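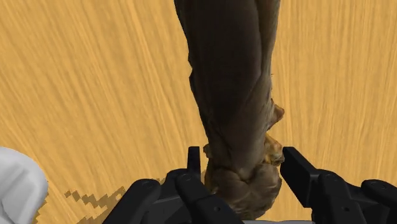 Neues aus der Hundeschule Farnavley: Wenn der alte Hund nachts wandert

Liebe Hundefreunde,

in den Sprechstunden vom Januar 2024 kam eine Frage so oft, dass ich ihr heute unseren kleinen Rundbrief widme: Warum steht mein Senior, der sein Leben lang wie ein Stein geschlafen hat, plötzlich mitten in der Nacht auf und tappt durch die Wohnung?

Bitte geht damit zuerst in die Tierarztpraxis, auch wenn der Hund tagsüber ganz munter wirkt. Schmerzen in den Gelenken, eine schwache Blase, nachlassende Augen oder eine beginnende Demenz können alle dahinterstecken, und vieles davon lässt sich gut lindern. Schimpfen hilft leider gar nicht (ich weiß, um 3 Uhr früh ist das leicht gesagt!).

Daheim könnt ihr trotzdem einiges tun. Eine letzte kurze Runde direkt vor dem Schlafengehen, ein Nachtlicht im Flur und ein rutschfester Läufer bis zum Wassernapf machen vielen alten Hunden das Leben leichter. Und lasst die Möbel bitte stehen, wo sie sind, auch wenn es euch im Frühling in den Fingern juckt! Ein Hund, der schlecht sieht, findet sich nach Gewohnheit zurecht.

Sehr ans Herz legen möchte ich euch ein Schlaftagebuch. Schreibt vier Wochen lang auf, wann er aufsteht, ob er hinausmuss und was er abends gefressen hat. Ein Zettel am Kühlschrank genügt völlig, und in der Praxis freut man sich sehr darüber.

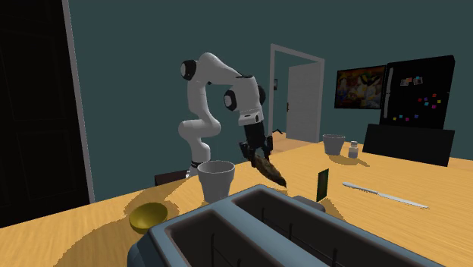

Seniorenrunde im Juli

Unsere gemütliche Runde für ältere Hunde geht im Juli wieder los, immer im Schatten und mit vielen Pausen. Anmelden könnt ihr euch wie gewohnt per Antwort auf diesen Rundbrief.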